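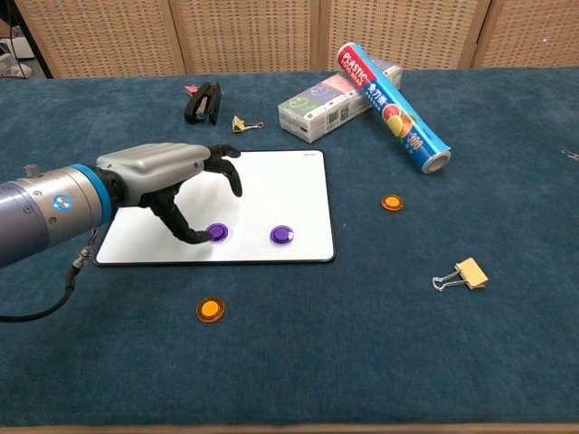 Small whiteboard with two purple magnets, laid flat.

Keeping a whiteboard clean

A kitchen or workshop whiteboard goes grey after a few months if it only ever gets a dry wipe. The eraser moves the dust about and leaves a film, and new ink grabs onto the film.

Once a week, take everything off the board, magnets included, and wipe it with a damp microfibre cloth. Dry it straight away with a second cloth.

For old marker, go over the writing with a fresh dry-erase pen and wipe while the ink is still wet. Two passes will shift most of it. If a coloured shadow is left, use a little isopropyl alcohol on a cotton pad with the window open. Test a corner first.

Don't use scouring powder, steel wool or the green side of the sponge. Scratches hold ink for good.

Permanent marker comes off the same way as old dry-erase, only slower.

Magnets

Wipe the backs when you do the board. Grit stuck to a magnet will score the surface when you slide it, so lift it off to move it. Plain round ones hold a sheet or two of paper. For a calendar, use one in each corner.

Pens

Store them flat with the caps on tight. Red is the hardest colour to get off, so keep it for things that change often, like the shopping list.

Felt erasers can be washed by hand in warm soapy water. Leave overnight to dry.

Tips sent in by Denise Greenwood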